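3.2 How people talk about wood grain

We came to this part of the study expecting very little, and it has become our favourite. The first round of interviews in Fodirden dealt with furniture that households had kept for more than one generation, and we had planned to ask about repair, colour and where each piece stood in the house. Grain was a single prompt near the end of the sheet. People would not leave it alone! One retired joiner spoke on it for most of an afternoon, and his neighbour came in halfway through to disagree with him.

What struck us was how rich the everyday vocabulary is. Speakers in Fodirden separate grain that "walks" (runs the length of a board without much change) from grain that "wanders" (drifts toward one edge), and they use both words of tabletops, doors and even bread boards. We collected 134 such terms in all, and 300 short recordings in which at least one of them turns up in natural speech.

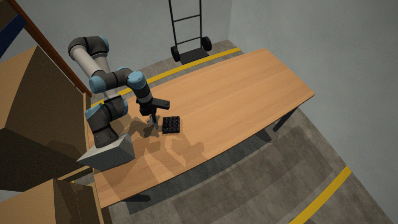 Myrto Andreadis
Lead author, Household Words Project, Trastari

The term "walks" deserves a closer look, as it behaves differently from its nearest match in the Huketness recordings. There, speakers prefer "lies", and they will only say it of a surface that is already part of a finished piece. A plank leaning on a shed wall cannot "lie" in this sense, however straight its grain. In Fodirden a plank can walk before anyone has touched it with a plane. Frandsen's older word list, which has been a wonderful companion throughout this work, gives "walks" only for floors, so the spread to other objects may be fairly recent. We would love to know how it travelled.

Figure 4. A long table with the grain running along its length, the pattern for which Fodirden speakers use "walks" and Huketness speakers use "lies".

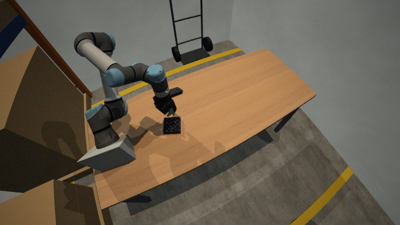
Age matters less than we had guessed. Younger speakers knew nearly as many of the terms as their grandparents did, though they tended to save them for family pieces and fell back on "nice wood" for anything bought new. Several of them laughed when they caught themselves doing it. Trade background, on the other hand, made a clear difference. People who had worked with timber used colour words sparingly and reached for words of movement, while everyone else mixed the two freely – honey, toast and amber sat beside running, turning and settling, often in the same sentence.

The full set of transcripts comes to a little under 3000 pages, and we have only begun to work through the longer conversations. A second visit in February gave us the chance to play some of the early recordings back to the people who made them. This was a delight, and useful as well: four terms that we had filed as separate were explained to us as one word said at different speeds, and we have merged them in the tables that follow. Two others, which we had treated as neighbours in meaning, were pulled firmly apart by the same group of speakers. We return to that pair in Section 3.3, along with the question of whether words for grain are also used of hair, cloth and ploughed fields.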